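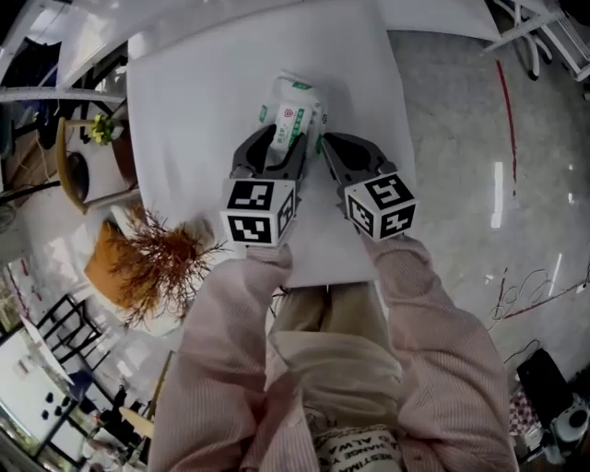
Edeltraud Hagedorn came to Clarncombe for one harvest and stayed. Today she makes the white wines at Goodwin, mostly Bacchus and a little Pinot Blanc, and she receives me in the press room at seven in the morning.

"I was afraid of the acidity in the beginning," she says. "At home I would wait one more week. In this valley, if you wait one more week, you have rain and then you have rot."

The last season was small. She filled 900 bottles of the Pinot Blanc, after over 2,000 the year before, and she does not want to buy fruit from other growers to make up the difference. "Then it is another wine. I would have to give it another name."

I ask about the old oak. She keeps 2 barrels only, both bought used, and the Bacchus never goes inside them. "It loses the elderflower. Kiri Hollis, my assistant, wanted to try it with 100 litres. We tried. We drank it ourselves."

The new Pinot Blanc will be bottled in December. She would like people to leave it alone until the summer, but she doubts that they will.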